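Havon shell-handling set, data card. Covers the August collection at the Dandville site. Earlier pilot recordings are not included and should not be mixed in; their joint ordering differs.

## Summary

| Field | Value |
|---|---|
| Task family | pick up, hold and set down large curved parts |
| Platform | humanoid, two jointed hands, head camera |
| Control | teleoperated |
| Episodes released | 393 |
| Episodes with language labels | 317 |
| Longest episode | 2750 steps |
| Test split | fixed list, see `splits/test.txt` |

## What is in an episode

Each episode is one directory. It holds the head video, joint positions for both arms and hands, the operator's commands, and a short `meta.json`. Commands and measured positions are stored separately. They disagree most while the fingers are closing on a part, and a policy trained on measured positions alone tends to grip too weakly.

The parts are thin white shells, large enough to cover a good share of the head view once lifted. Grasps are made at the lower edge with the fingers curled over it. Some shells carry handwritten marker text. We left the writing on, and the label files do not refer to it.
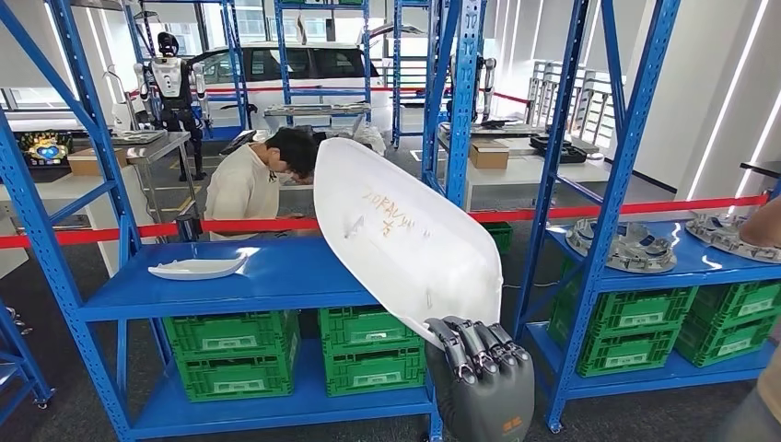
Kobori asked whether episodes with the view this heavily blocked should be kept at all, given that the placing target may be out of sight for a long stretch. A policy with no memory will do badly on them, the note went on, and the loss figures will look worse than the policy is.

They stay in. Blocked stretches are marked in `meta.json` under `occluded`, as pairs of start and end steps, and the loader can skip them:

```
python load.py --root data/ --skip-occluded
```

The default is to keep them. Scores reported with the flag set must say so.

## Collection procedure

1. Home both arms and check the hand calibration file is newer than the last finger change.
2. Start the recorder, then wait for the ready line in the log.
3. Carry out the instruction once. No second attempts within an episode.
4. Stop the recorder before releasing control.
5. Mark the result as `done`, `dropped` or `aborted`.

Dropped parts are valid data. Aborted episodes are removed before release, except where the abort came after the part was set down.

Background activity was not controlled. Other robots and people at work appear behind the part in some recordings, and lighting depends in part on the windows. Do not assume a static background when computing flow or masks.

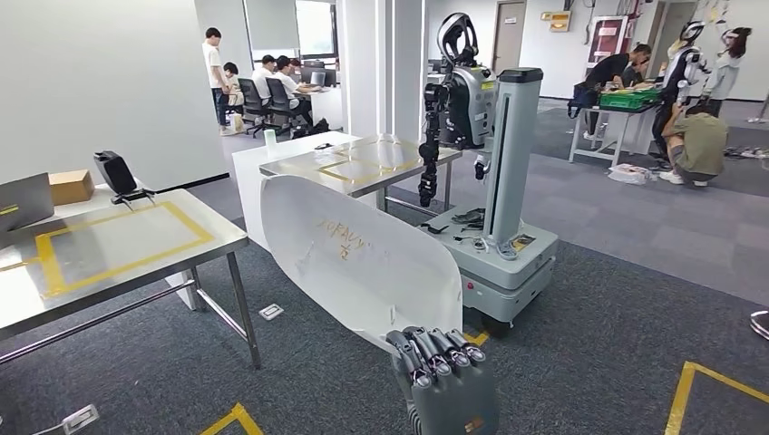
Camera exposure was left on automatic. A white shell close to the lens pulls the exposure down, so the room behind it can darken by a visible step when the part comes up. Brightness augmentation during training helped; colour jitter made little difference.

## Known problems

- Thumb position on the right hand drifts in long episodes. Correction offsets are in `calib/thumb.csv`.
- Around 300 episodes use the older timestamp format. The loader converts these without a warning.
- Language labels were written after recording, from the video. "Lift" and "raise" are used interchangeably.
- Head pitch is missing from a few early episodes and is filled with the last known value.

## Splits

Splits are by shell, so no single part appears in both training and test. Pandis, the baseline included here, was trained on the training split only. Its checkpoint expects commands in radians and images in RGB order.

## Use

For research on grasping and bimanual handling. The set is not suitable for estimating contact force, as the hands record motor current only. Faces are blurred in the released video; please do not try to reverse this.

Report broken episodes by directory name and step number. Fixes go into the next point release, and the test list will stay as it is.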